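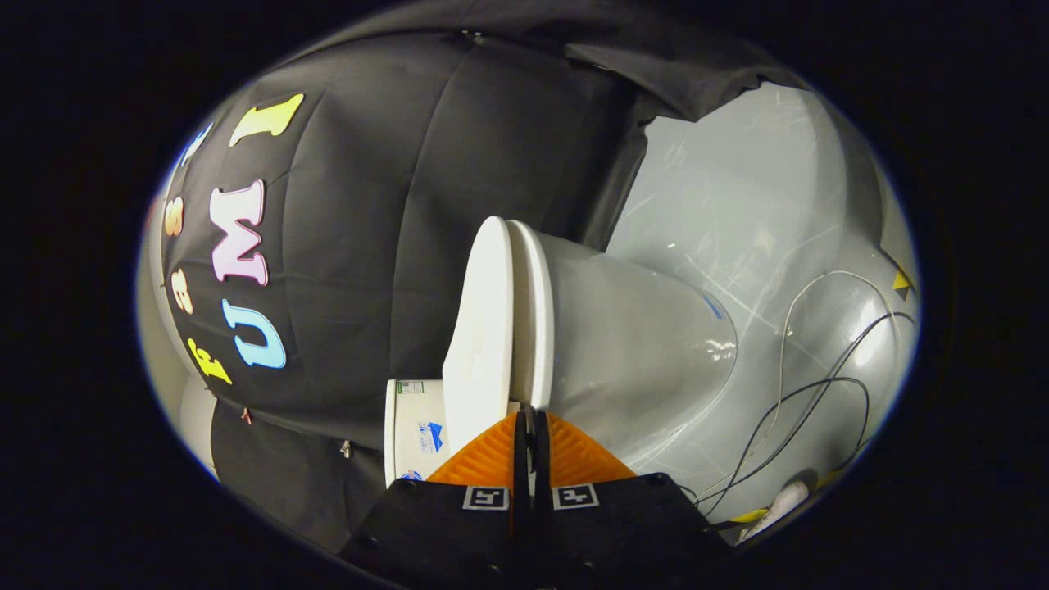

Two white paper cups, one tucked into the other.

Tanwood Coffee Mornings: your questions

I get the same handful of emails every month, so I've put my answers in one spot. I'm Octavio Leiva, I run the mornings, and I drink far too much of the stuff myself.

When do you meet?
We start at 9:30 and wind down by noon. Come late, leave early, it's all fine. We skip February altogether since the hall's heating can't keep up and I got tired of wearing my coat indoors.

Where do I park?
The lot behind the hall on Florngate has 56 spaces and fills up fast when the swim school is on. I usually leave my car by the library and walk over — it's flat all the way.

Does it cost anything?
Coffee and tea are $2, refills included. Cake is whatever you feel like dropping in the jar. Kids' juice is free.

What coffee do you serve?
A medium roast from Echeverría, the little roaster over in Drarnorcombe. I tried a darker one last fall and heard about it for weeks (you people have opinions!). There's always a pot of decaf too, the one with the green tape on the handle.

Can I bring my own mug?
Please do! We went through 780 paper cups last year and I'd love to see that number drop. If you forget, there are cups by the urn, so you won't go thirsty. One small favor: empty the dregs into the sink before you toss your cup. The bags leak, and I'm the one carrying them.

Can you recycle the cups?
Not in our curbside bins, sadly. Most paper cups have a thin lining and our hauler won't take them. I asked twice.

I don't know anyone. Is that weird?
Nope. Grab the round table near the piano, that's where most new folks end up. I'll come by and say hi once the second pot's on.

Are dogs allowed?
On the porch, yes. Inside, only service dogs — hall rules.

Can I book the hall for my own thing?
That's handled by the front office, not me. It seats 112 with the chairs in rows, a lot fewer with tables out. The booking sheet is on the board next to the coat hooks.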